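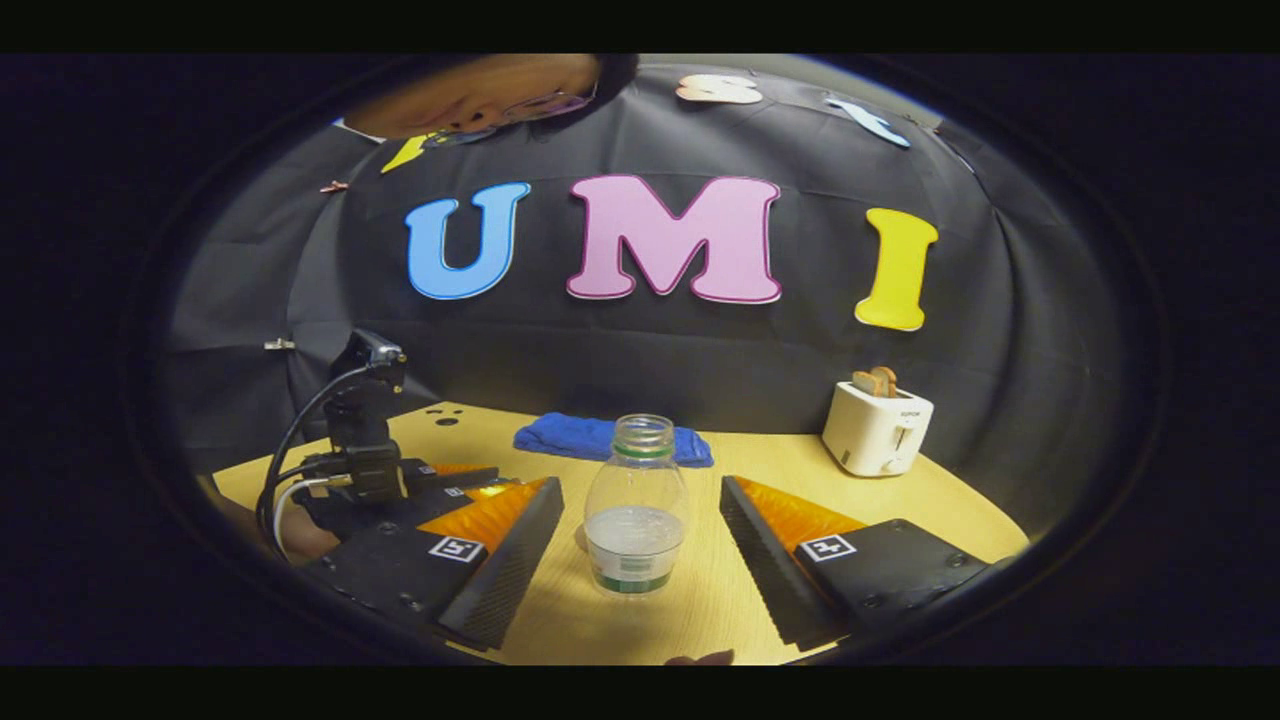
The hand-held gripper at the Peltgate open day, with a bottle standing between its orange fingers.

By the time the doors opened at 7, Daryna Hordiienko had been moving bottles for an hour and was still grinning about it. "You hold it, you close it on the thing, you put the thing somewhere else," she said, handing me the spare. "Then you do it again! I love it. My arms don't, but I do."

Hordiienko runs the demo table at Peltgate, and on open evenings anyone who walks in gets a turn. The idea is simple enough: people do the job by hand with the tool, the tool records it, and a robot arm learns from the recordings. Her team wants 500 good runs for each task. They have 400 for the bottle.

"Clear plastic is mean," she said. "You can see right through it, so the camera has a hard time too. Toast was much easier."

Her colleague Spyros Berisha looks after the square markers on the fingers, which tell the software how wide the grip is open. He was delighted when a boy asked whether they were tiny crosswords. "I'm going to call them that from now on," he said.

I managed 2 runs, one of them usable. Hordiienko cheered for both. She would like to try towels next, folding them and maybe hanging them up, and she's already warning people about it.

"Cloth never lands the same way twice," she said. "Come back in June and bring your patience."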